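January, notebook, 4:40 pm

Back on the dye bath problem, and I think Eoin was right (don't tell him yet, he'll be unbearable). The streaks on the Hukby wool come from the rinse. I'd been blaming the mordant for two weeks! Ran 3 skeins today, same alum, same weld, all out of the Dretex pot, and only changed how quickly I cooled them. The slow one came out even from end to end. The one I dunked straight into cold tap water looks like a tabby cat.

Each skein was 200 g before scouring. I forgot to weigh them after, sorry, so the percentages in the log are off the dirty weight. Brendan, if you're copying these numbers into the Dergate sheet, please put a note next to them.

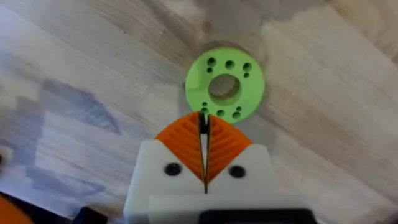

Pale green disc on the bench, January.

Weld stock is getting low. There's enough for one more big pot, maybe two if we go pale, and I'd like to keep some back for the overdyed greens. Indigo vat smells fine but it's sluggish, so I fed it a little more fructose and put the lid on.

Tomorrow: repeat the slow cool with the lid off, 14 hours, and leave it ALONE this time. Also need to find the good thermometer. Mine reads low and I've stopped trusting it.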